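Dranoson revisará las instalaciones eléctricas de cocina en 400 viviendas de alquiler

La gestora de viviendas Dranoson iniciará en octubre una campaña de inspección de circuitos de cocina en 400 pisos de su parque de alquiler. El contrato se ha adjudicado a la firma de ingeniería Panasiuk, que trabajará por bloques completos y entregará un informe individual por vivienda.

La revisión comprende la medición de la resistencia de aislamiento, la comprobación de la continuidad del conductor de protección, el ensayo de disparo de los interruptores diferenciales y la inspección visual de los mecanismos situados sobre la encimera. En este último punto se anotarán el estado de las placas, la fijación a la caja empotrada, la distancia a la pila y a los fuegos, y cualquier separación entre el mecanismo y el revestimiento.

El pliego clasifica los defectos en dos grupos. Los de tipo A (ausencia de tierra, diferencial que no dispara, conductor accesible) obligan a dejar el circuito fuera de servicio hasta su reparación. Los de tipo B (placa suelta, suciedad incrustada, tornillería incompleta, tecla con recorrido irregular) se corrigen en un plazo de 2 meses. Una placa manchada no constituye por sí sola un defecto eléctrico, pero el técnico debe registrarla y comprobar el apriete de los bornes.

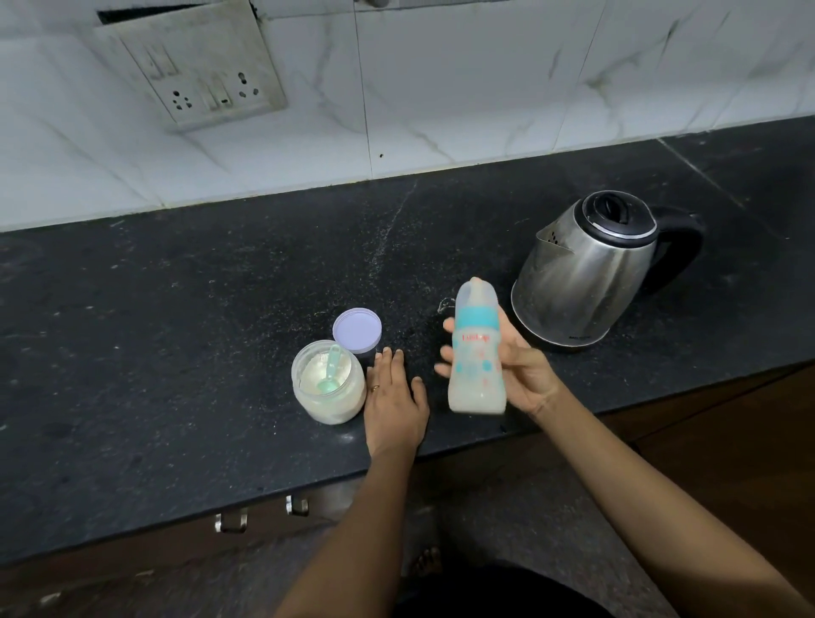
Para Matvii Levchenko, el plazo previsto para el tipo B es demasiado largo en cocinas de uso diario, donde el vapor y la grasa llegan a los mecanismos varias veces al día. A su juicio, la placa que no asienta bien sobre el azulejo debería corregirse en la misma visita, puesto que el operario ya ha cortado la corriente y tiene la herramienta en la mano; una segunda cita, añade, duplica el desplazamiento y deja al inquilino otra mañana pendiente del timbre.

Dranoson responde que el reapriete simple sí se hará en el acto. El plazo se aplica a los casos que exigen sustituir la placa, la caja o el bastidor, cuyo suministro corresponde a la distribuidora Costolance. La gestora ha reservado un lote inicial de 700 mecanismos, entre bases de enchufe, interruptores y placas ciegas, y prevé ampliarlo si los primeros informes lo aconsejan. Las piezas retiradas se contabilizarán por modelo.

Cada visita durará aproximadamente una hora, con corte de suministro en la cocina durante parte de ella. Se pide a los inquilinos que despejen la encimera junto a los enchufes, desconecten los pequeños electrodomésticos y no limpien las placas con productos líquidos el mismo día. El frigorífico puede permanecer cerrado y sin tensión durante la prueba; el técnico restablecerá el circuito antes de marcharse y lo verificará con carga.

Los resultados se cargarán en la plataforma Clekus, a la que cada inquilino accederá con su número de contrato. El informe incluirá los valores medidos, el tipo de defecto y la fecha límite de reparación. Quien no pueda recibir al técnico podrá cambiar la cita una vez sin coste, siempre antes de las 14:00 de la víspera.

La campaña no cubre los hornos, las placas de cocción ni las campanas extractoras propiedad del inquilino. Tampoco incluye los cuadros generales de los edificios, que se revisan por contrato aparte. Los bloques con montantes anteriores a la última reforma se inspeccionarán en primer lugar; el calendario por portales se publicará en los tablones de cada finca.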